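Meinecke Height-Adjustable Desk: Review for Shared Workrooms

The Meinecke desk was assessed at the Osville site in May, over a period of 4 weeks, with a view to replacing the fixed desks in the shared workrooms. Assembly by two members of staff took 52 minutes.
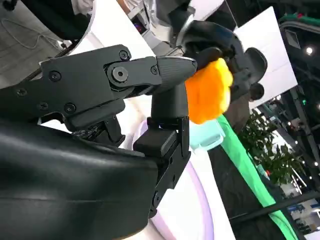 Reading time: 1 minute

The desk rises smoothly and is quiet enough for a room in which others are on the telephone. At full height a slight sway was noted when typing - acceptable for most users. The cable tray is too shallow for larger power blocks, and the Tuvow model remains the better choice in that respect.

The desk is recommended for general use. Requests for a trial should be sent to Si-woo Hyun, Facilities.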